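Why Do We Fold Clothes?

A T-shirt in a heap takes up a lot of room. Fold the same shirt and it turns into a small, flat shape that sits neatly on top of others. A bed is a good place to do the job because it is wide and soft, and you can stand beside it.

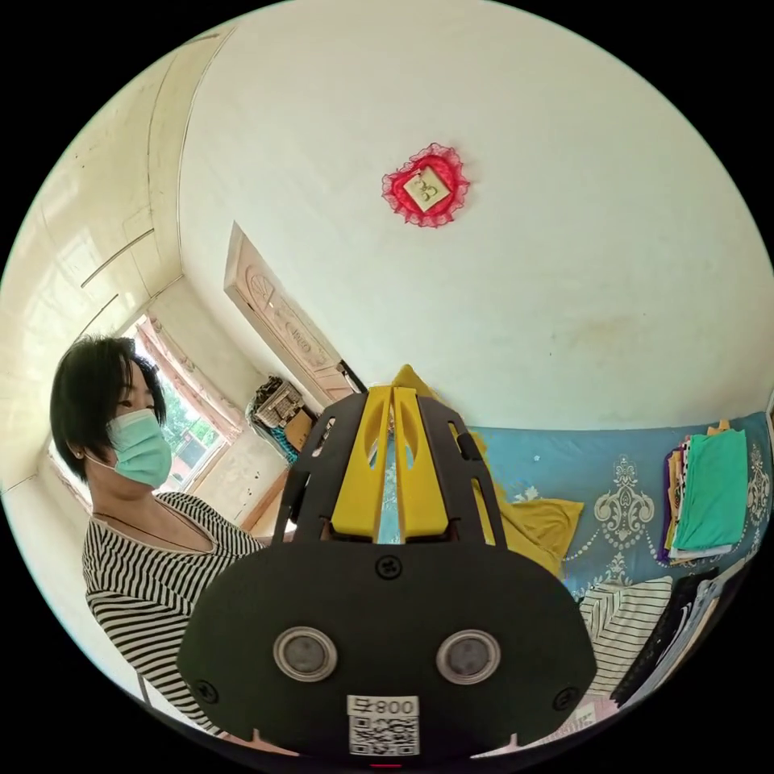 Jodthorpe Young Readers' Club, Home Skills Group

Look down at what you are folding. It helps you line up the edges. Cotton bends easily, but it also creases. If a shirt is left in a ball, the threads get pressed into bends and stay that way for a while.

Try it with a T-shirt of your own:
Lay it flat on the bed.
Smooth it with your hands, from the middle out.
Fold each side in, sleeves too.
Bring the bottom up to the collar. 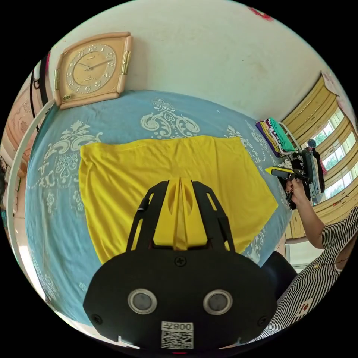
Issue 4

The yellow T-shirt is spread out flat and still has a few soft wrinkles. Small ones like these are fine. On the right, near the far end of the bed, there is a stack of folded clothes — purple, yellow, green and some with patterns.

Word to know: a hem is the sewn edge at the bottom of a shirt.

Written by Afaf Karam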